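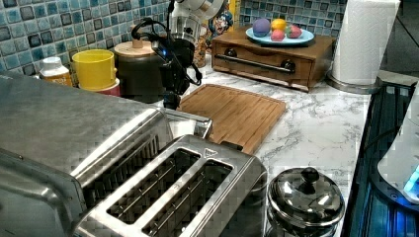
El diferencial del circuito de cocina salta casi siempre por la mañana, hacia las 7. Es un Seltby de 40 A, tipo AC, con 2 tomas sobre la encimera. En una de ellas suelo conectar una tostadora de dos ranuras, de acero inoxidable, y en la otra el horno tostador. Por separado no hay disparo.

Janssen_122
Suma de fugas. Cada resistencia blindada deriva algo a tierra, más si ha cogido humedad. Mide el aislamiento de cada aparato a 500 V – fase y neutro unidos contra tierra.

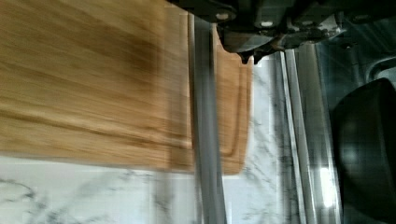

Si alguno baja de 1 megaohmio, descártalo. Con unos 4 mA por aparato no debería disparar uno de 30 mA.

Evthorpe
A mí me pasó y era el magnetotérmico. Mira cuál baja.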